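Stundenis Cleaning Cloth, apricot

Home > Kitchen and laundry > Cloths and dusters > Stundenis

Sold in packs of 4 or as a carton of 50
In stock at Brastthorpe, collection from 8 am

The Stundenis is our everyday cloth for worktops, tables, sinks and bathroom surfaces. It has been in the range longer than any other cloth we sell, and most of our regular orders from guest houses and cafes have at least one carton on them.

It comes in apricot only. The shade varies a little from one dye batch to the next, so if you want all your cloths to match, order them together. Cloths from a new carton can look slightly brighter than ones that have been through the wash a few times.

The face has a fine ribbed texture. The ribs are small and close together, so the cloth glides over a smooth worktop but still has enough grip to lift dried tea, flour and toothpaste. For baked-on grease on a hob you will want a scourer first and the Stundenis afterwards.

It is a soft cloth with a good drape. It goes round taps and chair rails easily and can be pushed into the corners of a drawer. Folded in quarters it gives you eight clean faces to work through before it needs rinsing.

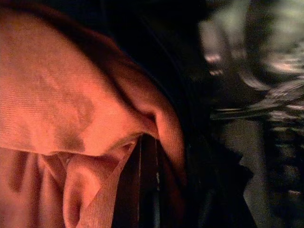

Afaf Rizk
Household Textiles Buyer

The fine ribs show up best where the light catches the cloth, and the colour runs from a pale apricot down to a rusty brown in the folds. Bunched up like this it makes a rounded fold over an edge, and it will do the same over the side of a bucket or a sink.

Size and pack

Each cloth is sold flat-folded with a paper band. There is no plastic in the pack of 4. The carton of 50 has one inner bag to keep the damp out, and we would suggest leaving the bag closed until you need the cloths.

Washing

Wash before first use, on its own or with similar colours. The dye is strong and the first wash water will be orange.

After that, wash at 60 for normal use. The cloth can go up to 98 if you need a boil wash, though the colour will fade sooner. Do not use fabric softener. It coats the fibres and the cloth stops taking up water properly. Bleach will leave pale patches.

Line dry or tumble on low. Expect a small amount of shrinkage in the first two or three washes, more in length than in width.

Stains

Coffee, turmeric and wood stain will mark an apricot cloth and may not come out completely. Marked cloths still work as well as clean ones. Many customers move them down to floors and outside jobs and keep the fresh ones for the kitchen.

Storage

Hang the cloth to dry between uses. If it is left wet in a heap it will start to smell, and a hot wash is the only real cure. The Clurnari rail fits inside a cupboard door and holds several cloths with a gap between them.

Also in this range

Zhong glass cloth - flat weave, for windows and mirrors
Clurnari cupboard rail - screws supplied
Stundenis floor cloth - same texture, heavier weight, back in stock in August

Delivery and returns

Orders over £80 are delivered free on the mainland. Smaller orders can be collected from the Brastthorpe counter at no charge. Unused cloths can be returned with the paper band still on. Opened cartons cannot be taken back unless there is a fault, in which case please keep the carton label and send us the batch number printed on it.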